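Prireo Vastari Twelve-Inch Record Sleeves

The Vastari is an outer sleeve for twelve-inch vinyl albums, supplied to record shops, radio libraries and private collectors. It fits single and gatefold jackets and is open along one short side. Sleeves are sold in packs of 60 and in trade cartons of 500 or 1000.
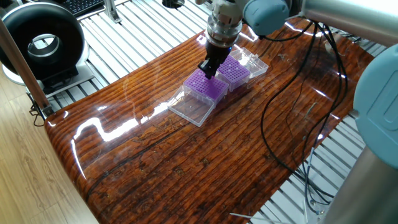 The sleeve is clear on both faces, so that artwork and spine titles can be read without removing the jacket. It carries no printing - shops may apply their own price labels. Box sets require the deeper Valtico sleeve, which is listed separately.

Trade accounts are managed by Beatrice Ondieki. Orders received before noon are sent out on the same working day. Unopened cartons may be returned within 60 days.

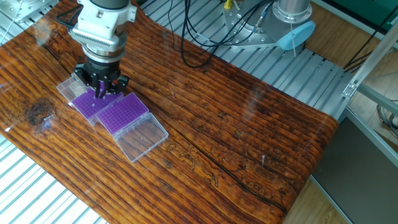
Will the Vastari hold a double album?
A double album in a gatefold jacket fits the standard sleeve. Triple albums should be stored in the Valtico.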